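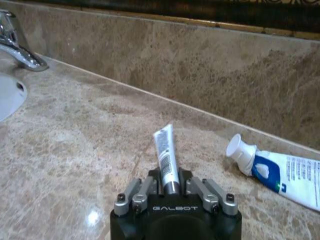 The work order I get each morning at Carnow has a line on it that did not exist a year ago: "bath counters, arm, floors 2 and 3." It sits between the linen count and the minibar check, in the same font, and the night desk prints it with everything else. I supervise room turnover at a residential hotel, and I have been keeping notes on what that line has done to the rest of the sheet.

Some background on the job. Carnow lets its suites by the week or the month, so most of our cleaning happens in rooms where people are still living. A departure room is simple. Everything left behind goes into a bag with a tag, and the surfaces are wiped from one end to the other. A stay-over room is slower, and the bath counter is the slowest surface in it. Guests leave toothpaste, creams, contact lens cases, razors and small tubes of things from the pharmacy. Each one has to be picked up, the stone wiped, and the item set back down close to where it was. Wiping around the objects leaves rings, and rings are the first thing an inspector looks for on polished marble.

The arm does the lifting and the replacing. It does not do the sink, the mirror or the floor, and it does not wipe. An attendant wipes while the arm holds or parks the items, so the pair of them work one counter together. Murray Hiebert, who handles our building systems, set up the sequence with the integrator, Rafferty, and rewrote it twice in the first month.

The first version cleared the whole counter into a tray, waited, and put everything back. It was thorough and it was slow. The attendant had nothing to do during the clearing and then had to wipe the full length in one go while the arm waited on her. The second version split the counter into a left and a right half. That one also failed, mostly on bottles standing on the line between the halves. The current version takes items one at a time, starting from the wall side, and the attendant follows it with the cloth. It looks fussy when you watch it, but the idle time is shared out in small pieces and people complain about it less.

Tubes are the hard case. A bottle has a stable base and can go back where it stood. A large tube lying on its side is wide at one end and thin at the other, and the weight moves as the contents get used up. A small tube is light enough to be knocked over by a cloth. Our rule is that small tubes are taken by the cap end and large ones by the middle of the body, with closing force set low. Murray keeps the force settings in a shared sheet that now runs to 52 rows, one for each type of item that has needed its own entry. I can edit it but I have been asked to talk to him first, which is fair. In January I changed one value for pump bottles and we spent an afternoon on the result.

The changes for staff are harder to put in a table.

Attendants used to own a room. One person went in, did everything in her own order, and signed the sheet. The order was personal. Some started at the window, some at the bed, and the good ones had a rhythm that I never tried to standardize because the results were fine. With the arm, the bathroom has a start time. The attendant has to be at the counter when the arm is, so the bed and the main room get fitted in before or after. For the first few weeks the most experienced people were slower than the new hires. I had predicted the opposite, in writing.

Responsibility also got blurry. If a guest's cream is put back on the wrong side of the basin, the signature on the sheet is still the attendant's. Two people refused to sign for the counter on those grounds and I thought they were right. We added a separate box for it. The signature in that box is mine, for every room on the arm's floors, and it has made me a good deal more interested in the error log than I was.

Colton Ross, who runs the sister property at Gillbridge, asked me whether we had cut hours. We have not. The budget allowed for it and the proposal from upstairs assumed it, but the counter work is still a two-party job and the setup between rooms takes an attendant's time. What we did cut was the end-of-shift recheck of counters, and those minutes went to bathroom floors, which had been getting less attention than they needed. Guest comments about floors have dropped. Comments about moved toiletries have gone up slightly, and I do not have a good explanation for that yet. My best guess is that an item returned in the right position but turned to face the other way reads to a guest as moved.

Wrist complaints are down on the two floors concerned. That was the argument I made for the project in the first place — picking up and setting down small objects all day is repetitive work — and I would make it again. I would be more careful about the schedule. We fixed the arm's timetable first and asked the attendants to fit around it, and it should have been drafted with them in the room.

Open items for the next month: facing direction on return, a row in the sheet for travel-size tubes separate from full-size ones, and a decision on whether the arm's cart parks in the linen closet on floor 3 or keeps blocking the ice machine. Murray wants the closet. The linen people have not been asked, so I am doing that tomorrow before the 7 a.m. handover.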